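Category: Course Notes > Interiors > Large Rooms
5 min read
13 shares

Shared Workspaces, Handout 4: The Big Open Room
Notes by Efa Skyrme

Welcome back! Last time we got through small rooms (the study, the box room, the one-desk office), and I promised you something larger. So this week it's the big open room, the kind with one ceiling over everything, and I've been looking forward to it since the course started. I love these rooms. They can be noisy and drafty and a pain to heat, and I still get a little lift when I walk into a good one.

Bring your tape measure, a soft pencil and the squared paper from handout 2. We'll be drawing.

1. Start at the top

Most people plan a room from the floor up. They get out their cardboard desks and push them around the plan, and the ceiling is whatever happened to be there. Try it the other way round this week. In a large room the ceiling is the biggest surface you can see all at once, and it sets the direction of everything. If it has ribs or beams, your eye runs along them before you've noticed a single chair.

Draw the ceiling first, on its own sheet. Put in:

- the direction of the beams or ribs
- every light, drawn in its real shape and pointing its real way
- anything hung from above, however small
- where the ceiling color changes, if it does

Then lay your floor plan over it against a window. You'll find desks sitting under a dark patch, and lights shining hard on a walkway. Wim Verschueren's group did this with the old Rolimow showroom in December and moved four tables that same afternoon, which made me very happy.

2. What holds the room together

A big room needs a few fixed things for people to steer by. I call them anchors (you may have met them as landmarks in Marisol Ccori's module, same idea). Columns are anchors. So are stairs, and stairs are the best of the lot, since people look at them even when they've no plan to climb. A mezzanine does something lovely as well. It gives the room a second edge, higher up, and the part underneath feels more sheltered even with no wall around it.

Movable things can act as anchors too, for a while. A whiteboard on an easel is a wonderful one! Turn it a little and you've made a corner. Turn it back and the corner's gone. Compare that with the price of a partition.

For the drawing exercise, use the room on this page. Mark the whiteboard, the white column and the wooden stairs going up to the railed level, then look at the ceiling and see which way it sends you.

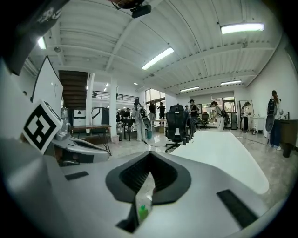 Glenys Mostyn disagreed with me about columns when we ran this session before, and I've kept her point in the notes ever since. A column, she argued, is only an anchor if you leave some floor around it. Push a cabinet up against it, then a bin, then a coat stand, and after a year it has turned into a storage wall that happens to hold up the roof. She'd draw a ring on the floor with chalk and let people put things outside it.

I think she's right for narrow rooms and a bit strict for wide ones. Have a go at both on your plan and see which you'd rather walk past every morning.

3. Light for people who are doing different things

In an open room you'll nearly always have some people standing and talking, some sitting and peering at something small, and somebody passing through. They all want different light. Ceiling fittings will give you the general level and that's their job. For close work, add a lamp at the table.

A figure to hang on to: in our exercises we use 200 lux for walking and chatting and expect a good deal more on the table top. Borrow the meter from the Setel cupboard (sign the sheet, please, the last one went home in somebody's bag). Take your readings at table height with your own body out of the way. You'd be amazed how many dark desks are really just a shadow of the person measuring.

White ceilings and white columns help a lot. They throw light back into the room and soften the edges of shadows. Dark metal, on table legs or a stair rail, reads as a thin line against all that white, so you can have plenty of it before the room feels heavy. Isn't that nice? A room can have real outlines and still be airy.

4. The floor, and the small stuff

Now look down. Small bins, buckets, cable ends, the box somebody will move later. On a plan these don't exist. In the room they decide where feet go. Spend ten minutes marking only the things below knee height and you'll learn more about how the place is used than from the furniture.

Heledd Bevan's rule is that every bin gets a spot drawn on the plan like any other piece of furniture. I've come round to it completely.

5. For next time

Pick a large room you can visit twice, such as a library, a workshop or a canteen. The Dafis building is open to us if you ask at the desk.

Draw the ceiling sheet and the floor sheet, both at 1:100. Mark three anchors and write one line on each. Take five light readings and note where you stood. Then suggest one change that costs nothing and moves no walls.

Color is welcome. Coffee rings are fine. Leave your sheets in the blue tray by the plan chest and I'll pin them all up before we start on acoustics.

Tags: open plan, ceilings, lighting, mezzanines, drawing exercises
2 comments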